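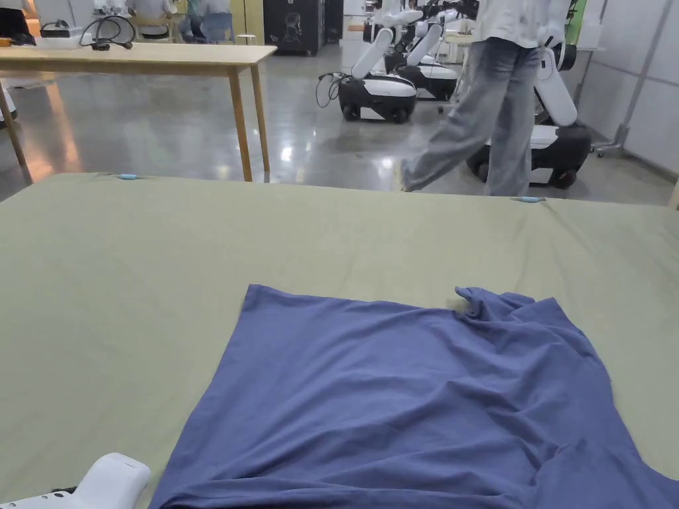 4.2 Handling trials with the Waten kit

Home Contents Abstract Figures References Cite

The Waten is sold as a hand-held gripper kit for recording demonstrations, with a subscription to the Mendau upload service attached. The brochure says a new user will be "recording in moments". We do not dispute this, though the word "moments" turned out to cover quite a lot of our first morning. Most of it went on pairing the gripper with its host software, which twice announced success before it had found anything.

We chose clothing for the handling trials. Rigid objects flatter any gripper, and the supplier's own material leans on blocks and cups. A T-shirt has no fixed shape and no obvious place to take hold of it, and it will look different every time it is put down. It is also what buyers of such kits ask about first, according to Reet Liepiņa, who ran the purchasing interviews in Section 3.

Trials were carried out over a cloth-covered surface in a shared robotics space. The cloth had to be fixed down. Without clips it travelled with the garment, and we collected several very tidy recordings of someone folding a bedspread by accident. These were discarded. The Waten guide, which runs to 18 pages, has a full chapter on room lighting and says nothing on the matter of cloths.

Operators were asked to do three things with each garment: pick up a fold near an edge, draw it out until the fabric was flat between the fingers and a fixed point, and lay it down again. They had the same short briefing and were told to work at whatever speed felt natural. For some this was brisk. One operator handled each shirt as though it might be evidence.

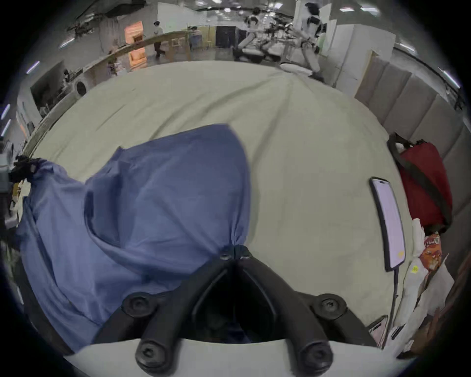

Figure 3. The hand-held gripper pinching a fold of blue fabric, with the far left end of the cloth held in a small black clamp.

The fingers are the best part of the kit. They are curved and meet at a narrow tip, and operators soon learnt to gather the cloth between the fingertips (Figure 3). A pinch taken this way seldom slipped. A pinch taken from directly above often caught a single layer, or the sheet underneath, or both, and the operator's remarks were sometimes picked up by the microphone. We have left the remarks out of the released audio.

The body of the gripper is comfortable for the first half hour. After that the wrist begins to object, and operators with smaller hands shifted their hold in ways that tilted the camera. The software has a setting to correct for tilt. It works well once found, and it is found under "Account".

We kept 1,117 recordings after checking. Waten states that a single charge is good for up to 200, and we have no complaint there: the battery outlasted the people in every session. Mendau accepted all but 17 of the files at the first attempt. The rest were refused with the message "garment not present", a firm opinion for a service to hold about a file in which a garment is being folded. Hortensia Agudelo wrote to the help desk in June and was sent a link to the chapter on room lighting.

Set beside the Flusgate kit reviewed in Section 4.1, the Waten is lighter and much quicker to reset between attempts. The Flusgate has the better manual and a trigger that does not click. For soft goods we would take the Waten, mainly on account of the fingertips. For a group without someone patient to look after the uploads, the choice is harder – the Flusgate writes plain files to a card and has no opinions about them.

Two limits should be noted. All our garments were ordinary knitwear, and we can say nothing of silk, denim or anything with a zip. The surroundings were also busy, with people and mobile robots going about their own work nearby. Waten recommends a plain background. We would be glad to hear from any laboratory that has one.

Related items

Vandenberghe: a low-cost mount for wrist cameras
Section 4.1: Handling trials with the Flusgate kit
Upload services for demonstration data: terms and small print
Grip fatigue in hand-held recording tools
Folding tasks and how they are scored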